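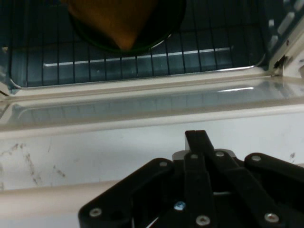 Grurnbridge Racing Club
Minutes of the syndicate owners' meeting, September 2019

Present: Abrehet Kumsa (chair), Letay Hadgu, Lensa Berhe, Thijs Van Loon (trainer, by phone, from what sounded like a moving tractor)
Apologies: Sumeya Feyisa

1. Last minutes
Approved, with "gelding" corrected in two places. She is still a mare.

2. Trainer's report
Pretent finished fourth of five at Abernathy. Thijs called the run "full of information." Lensa asked what the information was. Thijs said she wants softer ground, a longer trip and possibly fewer horses. She has three entries left before the winter break.
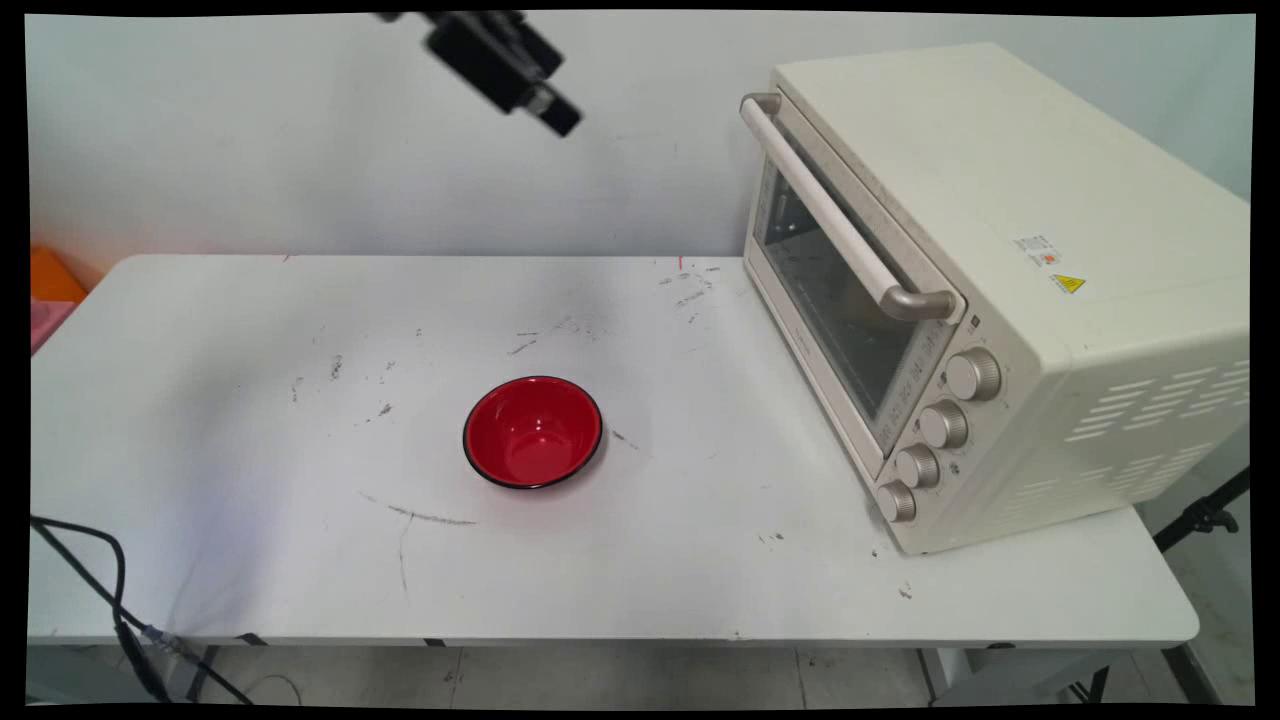 3. Accounts
Balance is $2,063 after the vet's bill. Letay proposed raising the monthly share to $25. Carried, with sighing.

4. Jockey
Thijs would like to keep the same rider. Lensa wished it recorded that he went wide at the turn – so wide that she could have handed him a sandwich.

5. Purkness Handicap, November
Agreed to enter. The club gets up to 2 paddock badges, and four people have already claimed one. Abrehet will draw names.

6. Other business
Letay asked about new silks. Deferred again.

Action: Letay to send out the new payment form. Thijs to confirm the entry.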